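Mordale College > Engineering > Student Projects > Robot Arm Club Diary

Last updated: 12 May 2021

Diary entry: block pushing, second session on the new board

The club met in the Murley workshop at the usual hour. Sang Lý opened the session and Sizwe Mabuza kept the written record. The minutes of the April meeting were read and accepted, with one correction to the spelling of Brustia in the list of competing schools.

The task set for the term remains the same. A member gives a short spoken instruction, such as moving the green star towards the red cylinder, and the arm is to push the block named without disturbing its neighbours. Members worked in teams of 2. Each team was allowed 45 minutes at the table and was asked to write down every attempt, including those stopped by hand.

The first team spent a good part of its time on the starting height of the rod, which had been entered wrongly in the settings file. Sizwe Mabuza corrected the entry and the session continued. The second team chose the heart as its target and asked for 3 further attempts, which were granted.

There was some discussion of wording. It was agreed that "the blue one" is not an acceptable instruction — there are two blue blocks — and that shape and colour must both be given. The Ogunleye team asked that the hexagon be called by that name in all records. This was approved. 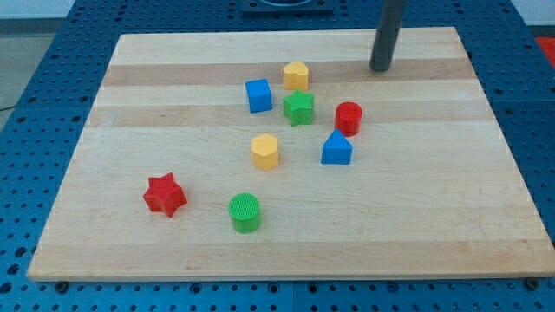

Blocks on the board, with the end of the arm at the upper right.

The shared log now holds 1320 attempts. Members are reminded to enter their initials beside each one, as several pages from April cannot be matched to a team.

Sang Lý will prepare the instruction sheets for the next session. The request for a second set of blocks has been passed to the department — no reply has yet been received.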